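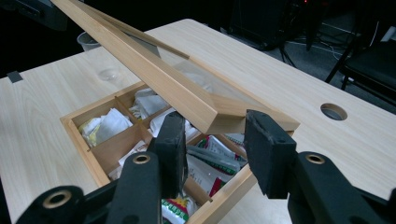

Tea box, lid up, gripper at the front.

Notes > Data collection > Tea box task

Posts Notes Parts Contact

Collecting examples for the lid task

11 February 2020

The box task is the third one we have collected for Forar, and the first with a hinge in it. I kept notes as we went, mostly for Vignesh Kandasamy, who does the training runs in Kellasby and has to live with whatever we send him.

The job as written on the sheet: start with the box on the table, open or close the lid, back off, stop recording. Opening and closing are stored as separate tasks. For the first two sessions they were one task with a label, and the label was wrong often enough that I went back and split them by hand. If you are setting up something similar, split them before you start.

We use the hand-held gripper for all of it. The person holds the tool, works the fingers with a trigger, and the camera on the tool records what the fingers are doing. The arm in Kellasby has the same fingers and the same camera mount, so in principle the examples carry over without any mapping step. In practice the wrist is the problem. A person will roll the tool through angles that the arm can't reach, and will do it without noticing. Estela Garrido went through the first batch and marked 93 takes where the roll went past the arm's limit. We threw them out.

After that we added a rule: elbow stays below the shoulder, no reaching over the lid from behind. Takes got slower but the roll numbers came down to something the arm can follow.

Other rules we settled on, in no particular order. Move the box between takes, both position and angle. Close the fingers fully once before starting, so the width reading has a known zero. Don't talk to anyone during a take, as people slow down when they talk and the pauses end up in the data. If you fumble the lid and recover, keep the take and tag it. If you fumble and give up, delete it.

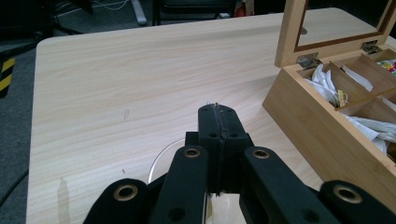 The zero check deserves a longer note. The finger width is read from the camera view, and the reading drifts when the pads wear or when someone tightens a joint. Oskari Oksanen found a whole evening of takes with a constant offset, which training will happily learn as a real gap. The fix in software was short: read the width over the closing move at the start, subtract, and reject the take if the value is outside the range we set. It rejected 22 takes on the first pass over the old data. I looked at all of them and agreed with it on all but one.

Lighting is still open. A clear lid gives the tracker very little to hold on to, and reflections move when the lid moves. Toon Timmermans wanted to put tape on the pane. I said no, on the grounds that the policy would then learn the tape. We may yet do it for half the set and compare.

The count stands at 3646 takes kept, opening and closing together. The split is uneven – opening has far more, as people find it easier and choose it when given the choice. From now on the script picks the task and shows it before each take. Floor Visser wrote that part and it works, apart from a habit of picking the same task several times in a row, which is what random means but annoys people.

What I don't know yet is how much the contents of the box matter. Vignesh thinks the fill level makes no difference to lid motion. I suspect the camera sees enough of the inside that it will matter for closing, where the policy has to find the lid from a view that is mostly packets. We have 11 layouts on the sheet and I would like to double that before the April run.

Next on the list is to replay a few of the closing takes on the arm at low speed, with no learning involved, and see where they break. I will post the numbers when I have them.

Recent posts
Finger pads: foam or rubber
A faster way to throw out bad takes
Moving the logs off the Thorlacius drive
Gakthorpe visit, short notes
Trigger springs, again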